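Home | Products | Hire | Support | FAQ | Contact
Print this page | E-mail this page

Rineck Hand-Held Gripper: Frequently Asked Questions 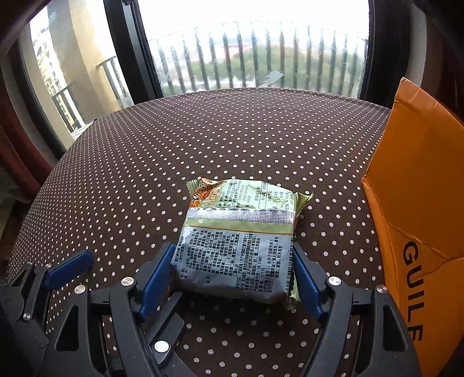
What is supplied with the gripper?

Each Rineck kit contains one hand-held gripper with blue finger pads, a camera mount, a charging lead and a printed guide. The camera is supplied separately under the Unora service plan.

What kinds of item may be handled?

The gripper is intended for light household goods. Packets of instant noodles, small boxes and folded cloth are all suitable. A flat packet should be held by its two opposite edges, with a pad against each. Glass, knives and open containers of liquid are excluded from the terms of hire.

Is a special work surface required?

No. Customers may record on any steady surface in the home or workplace, including a seat or table covered with patterned fabric. Recording near a window is permitted -- the camera adjusts to daylight without further settings.

How long is a session?

A standard session lasts 20 minutes. Customers on the full plan are asked to complete 38 sessions within the hire period. Unused sessions may not be carried over.

What does the service cost?

Hire of one kit is charged at £110 per month. The purchase price is £1,104, including delivery. Schools and colleges should apply to the Malhotra office for separate terms.

May the finger pads be replaced by the customer?

Yes. Replacement pads are sold in pairs and the steps are set out in the printed guide. The screws in the black frame should not be loosened for any other purpose. Frames that have been taken apart will not be accepted for repair.

How are recordings sent to Rineck?

Recordings are uploaded through the Daltel portal. Customers who do not have a suitable connection may return the memory card by post -- a prepaid envelope is available on request.

Who should be contacted about a fault?

Faults should be reported in writing to Shakuntala Grewal, Customer Support, quoting the kit number. Prices and terms were last revised on 10 October 2021.

Contact us | Copyright Rineck. All rights reserved. | Back to top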